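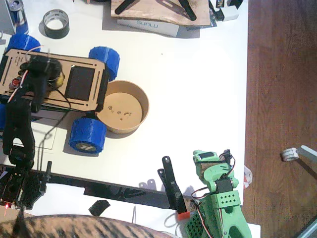 Brorka round paper bowl, tan

Snack size, sold in sleeves

Hello, and welcome to the bowl page! I'm Sena Darko and I look after the tableware side of Livix, which mostly means I eat a lot of biscuits out of things and then write down how I got on. The Brorka is the one I'd keep if you made me pick. It's a round paper bowl in a plain tan colour, it sits flat on a table next to whatever you're busy with, and it catches the crumbs that would otherwise end up in your work (or your sleeve, in my case).

We sell it to cafés and caterers, but a surprising number of orders come from offices, craft rooms and people with a big shared table at home. I like it for that too. A china bowl always feels a bit grand for six crackers, and somebody has to carry it back to the kitchen.

What goes in it

Dry things, happily: nuts, crisps, broken biscuits, popcorn, raisins, toast cut small. I've had salad in mine with a light dressing and it held up through lunch. Soup is a different matter. It'll take soup if you eat it fairly promptly, but I wouldn't fill one with something hot and wander off to answer the phone. If soup is your main thing, have a look at the Ateş, our lidded bowl with the thicker wall. It costs more, and it's a bit ugly, but it was made for the job.

Please don't put the Brorka in the oven. Microwave is fine for a quick warm-up, short bursts only.

Sizes and packs

Holds: 359 ml to the brim
Width across the top: 13 cm
Colour: tan, unprinted
Pack: sleeve of 45, or a carton of seven sleeves (315 bowls)
Lid: none made for this size
Stock code: on the sleeve label and on your invoice

People do ask me about the brim figure. If you're working out portions, fill one with water at home and see where you'd really want to stop, it's always lower than you think!

Storing them

Leave the sleeve closed until you need it and keep it somewhere dry. They nest very tightly when new, and if you try to pull one off the stack in a hurry you'll get two. Give the stack a little twist first. Cartons can be piled up to 4 high; any more and the bottom ones start to squash, and a squashed bowl never quite sits level again.

After use

Bowls that have only held dry food go in my compost at home, torn into strips. Greasy ones take longer to break down and some councils won't have them with the paper, so check what yours says. For crumbs and bits I just tip it out and use the same one again all afternoon.

Ordering

Single sleeves go out by post from our Sallmont unit, cartons by courier. Order before noon and it leaves the same day. Cafés wanting a regular delivery should speak to Cengiz Altıntaş on the trade desk, who can also send a couple of loose bowls for you to try before you commit to a whole carton. Do try them with your own food, that's what the loose ones are for.

We close for stocktaking for part of July, so if you've a summer party coming up, get your order in during June.

Goes well with: Brorka side plate, Brorka napkins (tan or white)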